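A Day at the Brundorbridge Spring Fair

Posted 27/10/2023

Last year the Brundorbridge Spring Fair was cancelled after the river came over the showground, and the year before it was held only as a small market in the school hall. So when I read in the Emthorpe newsletter that the full fair would return, with the evening program and the lantern walk, I decided that I would go and write something for the people who could not come.

I live in Emthorpe, which is on the other side of the hill. I have lived there for six years, but I had never seen the fair in its complete form. My neighbours always spoke of it as something I should have seen before.

The organisers asked visitors to leave their cars at the Plustach paddocks and to take the shuttle bus. I followed this advice and I was glad, as the line of cars on the main road was already long at nine in the morning. The bus cost two dollars and children travelled free. It came every 16 minutes, which is a strange number, but it was printed so on the sign and the driver kept to it very well. On the way back in the evening it was less regular.

At the gate I paid twelve dollars and received a paper wristband in yellow. There was a separate line for people who had kept their tickets from the cancelled year. These tickets were accepted without extra payment, and the woman at the desk told me that 247 of them had come back before lunch. She seemed surprised that people had kept them so long. I think that in a small town people keep such things on the fridge and forget them there.

The showground has been changed since the flood. The stalls that used to stand along the river are now on the upper side, behind the oval, and the lower part is kept free for the animals and for parking of the trailers. Some stall owners were not happy about this. One man who sells honey told me that in the old place he had shade all afternoon and now he has shade only until eleven. He had brought two umbrellas and a third one was lent to him by the stall beside. The honey was very good and I bought a jar of the dark one.

There were 221 entries in the baking and preserves hall, and I must say that I looked at nearly all of them. The hall was warm and smelled of fruit cake. Behind every plate lay a small card with the remarks of the judges, written by hand. I like very much how direct these remarks are. "Good colour, a little dry" was written beside a sponge which looked perfect to me. A jar of lemon butter had only the word "Runny". The first prize for marmalade went to a person from Plustach, and the people next to me discussed this for several minutes, because it seems that marmalade has always been won by Brundorbridge.
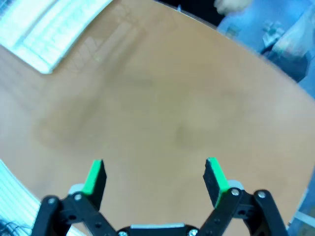
After the hall I was hungry and I went to look for lunch. The choice was bigger than I expected. There were sausages from the football club, dumplings, a van with fish, and a family which made flat bread with cheese and spinach on a hot plate. I waited twenty-five minutes for the bread. It was worth the waiting, but if you go with small children I would advise the sausages. Drinking water was free from two taps near the toilets, and it would help if there were a sign to them. I asked three people before I found them.

In the afternoon there was the parade. It started late, at a quarter past two instead of at two, as one of the horses did not want to cross the small bridge. At the front walked the school band in green shirts, then came the old tractors, then the dance groups and the fire brigade. The banner of the Villalobos Dance School was so wide that it had to be turned sideways at the corner by the bakery, and the dancers waited behind it and kept the rhythm with their feet. Many people were clapping with them. The oldest tractor stopped two times and was pushed by the people walking behind, who had brought gloves for it.

I had heard much about the fireworks of former years. They will not return, at least not now. The grass on the hill is dry already and the organisers decided in winter that they would do the lantern walk alone. The opinions are divided. The couple beside me on the bench said that a fair without fireworks is only a market with music. Their daughter, who had a dog on her knees, was of the other opinion, and also the dog I suppose.

For the lantern walk, everybody met at seven thirty at the lower gate. You could bring your own lantern or buy one for five dollars, made from paper and wire by the pupils of the primary school. The school had prepared 281 and the last one was sold while I was standing in the line, to the boy in front of me. So I walked without one, next to a family who had four. We went once around the oval and then up the path to the lookout, slowly, because of the prams. It took close to an hour. At the top a choir sang three songs. I did not know the words of any of them, but the second one I had heard before at a funeral, and it was beautiful there also.

From the lookout you see Brundorbridge, the river and a part of the Emthorpe road. I had seen this view many times in the day, but never with so many small lights going up to it.

The way down was dark and a bit steep. I recommend proper shoes and a torch. The last shuttle was announced for nine forty-five and left closer to ten, with people standing. Nobody on board complained, and somebody shared a bag of hot nuts with the whole back row.

Some practical information for those who think of going next time:

The gate opens at nine and the animals are most awake before eleven.
Many stalls take cards, but the honey, the plants and the second-hand books take only cash. There is no machine for cash on the showground.
The path to the lookout is not suitable for wheelchairs. For those who can't walk up, the choir also sings at the bandstand at five o'clock.
Dogs are allowed on a lead, except in the baking hall and near the sheep.

The organisers are planning a smaller evening market in December, on the main street, with music and the same food vans. The date will be put in the Emthorpe newsletter and on the board outside the Brundorbridge library. If the bread family comes again, I will be there early.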